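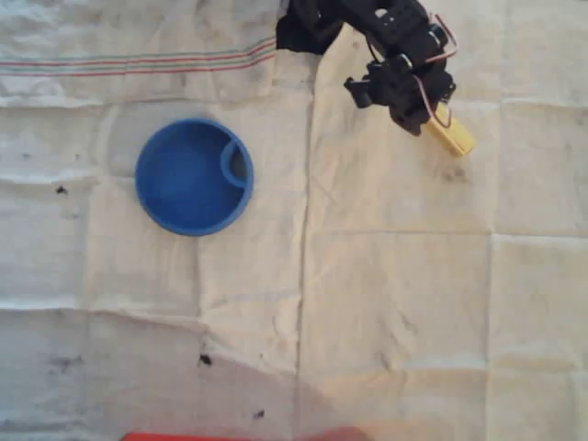 The Plunevell Reunion Supper is a communal seafood dinner held each December by former pupils of Plunevell District High School, on the oval behind the old science block. It began as a plate-and-a-chair affair after a cricket match between leavers and staff, and it has kept a good deal of that homely feeling, even now that 800 people or more may sit down to it in a warm year. Tables are laid with whatever cloths the families bring from home, and a creased off-white one with thin red and green stripes, the sort many households would know from the tea towel drawer, is as welcome as good linen. A round blue container is just as much at home on such a cloth as anybody's best china.

History

The supper is generally credited to Merle McAlister, who taught home economics at the school and who felt, quite rightly in the view of most who remember her, that a reunion without a proper feed was hardly a reunion at all. The first menu was prawns, buttered bread and a very large potato salad. Crayfish came later, when Darcy Grimshaw, a former head prefect who had gone into the fishing trade at Treloar, began sending up a load on ice the night before. The first load fed 112 diners, with enough left over for sandwiches at the Sunday tidy-up.

For a short while the supper moved indoors to the Faron Memorial Hall, after two wet years running. The hall was comfortable enough, but it seats far fewer than the oval, and old classmates found it hard to wander from table to table for a yarn, so back outside it went, this time with a hired marquee.

Format

Guests are seated by leaving year, oldest nearest the kitchen, and each table elects a "captain" who collects the platters. Grace is said, the school song is sung (the second verse is usually hummed), and the roll is called by decade before anyone may start on the crayfish. Chicken and a vegetable bake are provided for those who don't care for seafood. Dessert is pavlova, always.

The Geltik Bell, a brass handbell once used to end lunch, is rung at the close of the evening by the youngest leaver present.

Bookings

Bookings open on 5th May and are taken by mail or at the school office, with payment at the gate still accepted from country members. Attendance has been capped at 1,000 ever since the marquee was introduced. Children under 5 eat free and are seated with their families.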